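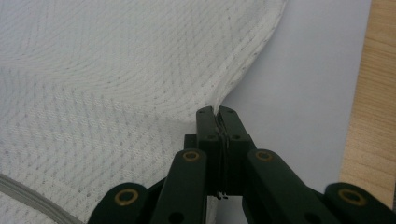
Wilma Paterson has spent most of the year on one module of Plarden, the planning software written at Wetamance. It decides where to take hold of a piece of cloth.

"The old planner went for the highest fold," she says. "With towels you usually want the hem."

Her version scores points along the edge and drops any the wrist can't reach. She trained it on 1206 demonstrations and held back 100 for testing.

Timing is still a problem. "The jaws close before the force reading catches up – seven frames late, on a bad day." Ruairi Niven is rewriting that driver and hopes to merge it in November.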